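Ticket 502
Requester: Nirkix, Training Services
Assigned to: Irnorix Facilities Support
Opened: December 24, 2021
Priority: Normal
Status: Pending parts

Issue reported
The requester states that pegs supplied with the replacement set for the assembly board do not seat fully in the upper positions. The lower positions accept the same pegs without difficulty. The board was purchased from Zureck in March.

Actions taken
The requester was asked to clear the cutouts with a dry brush and repeat the test. No change was reported.
Pegs from the original set were then tried in the same positions. These seated correctly.
The replacement set was checked against the packing slip. The slip lists part revision 14; the board requires revision 20.

Findings
The fault lies with the replacement pegs. The board is within tolerance and does not need to be returned.
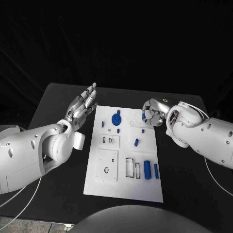

Replacement pegs of the correct revision have been requested from Zureck under the existing order. Until they arrive, the board may remain in use with the original set. Both revisions are supplied in blue, the same color as the peg held in the curled fingers at the upper part of the board, and cannot be sorted by color. Revision 14 pegs should be bagged, labeled and kept apart from the original set.

Next update will be posted on receipt of the parts.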